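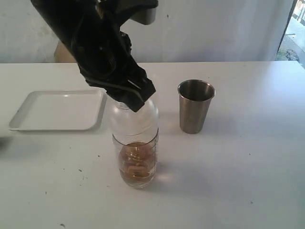

3.2 Vessels and table layout

Figure 3. Clear bottle with graduation lines, steel cup and white tray on the table.

The pouring tasks use everyday tableware and a small set of plastic bottles. All of them were placed on the same white table, which was not replaced or repainted during the study, so small specks and marks on the surface remain in the records. Items were set down by hand within reach of each other – no fixed spots were taped out.

The bottle in Figure 3 is transparent and has thin dark lines around its lower part. It holds an amber-brown liquid with a few pale pieces in it, filling about the bottom third. We kept mixed contents like this one as a separate group, labeled Bivar, because the fill level is harder to read when solids are present. Bottles with plain liquid form the group Antal.

The cup is stainless steel, slightly tapered, with a rolled rim. Cups of this type served as the target in more than 606 of the 1651 trials. The white tray to the left of the bottle has a low raised rim and was used for items that had to be set aside.

Liquids were mixed fresh in August and divided over 12 bottles. Fill levels were noted before each trial and again after it. Trials in which liquid reached the table were kept and are reported in Section 4.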